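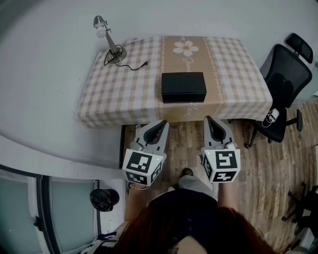
A table runner is a long, narrow piece of cloth laid along the middle of a table, either on the bare surface or over a tablecloth. It is used as decoration and, to a lesser degree, to protect the surface from scratches and hot dishes.

Size

A runner usually covers the center third of the table's width. When it is meant to hang over the ends, the table length is measured and the drop is added at both ends. A drop of 12 inches, for example, adds 24 inches to the total. A shorter runner that stops before the table's edge is also common.

Use with a tablecloth

Over a patterned cloth such as a check, the runner is often a solid color taken from the pattern. Some are printed with flowers or script. A runner and cloth may also be made as one piece, with the center band printed on the fabric — this type does not shift when objects are moved across it.

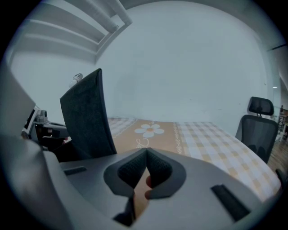 Daisy-like flower and white cursive lettering on a checked table covering with a tan band.

Objects placed on a runner include boxes, bowls and candle holders. Felt pads under heavy items reduce wear.

Care

Cotton and linen runners are generally machine washed in cool water and ironed on the reverse side. Printed lettering can crack under a hot iron.

See also: Placemat, Tablecloth, Doily

Last edited 2023-05-11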